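In defense of stuff on the counter

My sister-in-law came over in March, put her purse down in my kitchen, looked around and said, "You know, you'd feel so much better if you put all this away." All this! She meant the toaster, the oil, two water bottles, the jar of rice and the little brown bottle of vanilla that I use maybe twice a week. I made her a grilled cheese and said nothing, and I've been arguing with her in my head ever since.

So let me have the argument here instead.

The clear counter came out of photographs. Somebody selling a house takes everything off, the photo looks great, and then the rest of us see it and think that's how a kitchen is meant to look on a regular morning. I fell for it too. When we moved into the place on Prothero Street I bought 5 matching bins, labeled them, and put every last thing behind a door. The toaster went in a low cabinet next to the roasting pans. Every morning I got down on one knee, hauled it out, plugged it in, made toast, waited for it to cool off, shook the crumbs in the sink and shoved it back in. I kept that up for four months. Then I had a cold one week and left it out, and it has been out from that day to this.
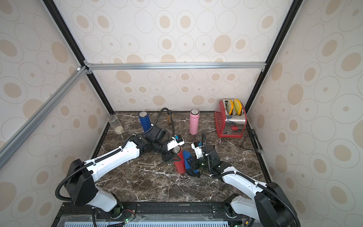 My rule now is that if I touch it every day, it gets to live where I can reach it. Everything else can fight over the cabinets. And I'd add a second rule, that whatever stays out goes to the back. A row along the rear of the counter leaves you the whole front to chop and roll and spill on, and that's really all the space you need unless you're catering weddings. Put the toaster in the corner, where it isn't using up any spot you'd want for a cutting board. And please buy one in a color! A red toaster with some chrome on it looks cheerful even when you aren't, and I don't see why a thing like that should spend its life in the dark with the muffin tins. Same goes for a pink bottle, or a blue one. They're the nicest colors in plenty of kitchens and people are hiding them.

My friend Shireen Botha takes the other side. She has one of those appliance garages with the roll-up door, and she says wiping down is faster when there's nothing to move. Fine, she's right about that. I timed myself lifting five things and wiping under them and it was longer than I wanted to admit. But I've also watched her make coffee, and the door goes up, and the door goes down, and then she forgot the sugar and the door goes up again.

I will say pattern helps. If your counter is plain white you're going to see every crumb and you'll be wiping all day long. Brown with some veins and speckles in it forgives an awful lot. I wouldn't pick one just for that, but if you're renting and you got stuck with the dark busy one, cheer up a little.

Where I do draw the line is mail. Mail is not allowed. Neither are keys, batteries or the cough drops.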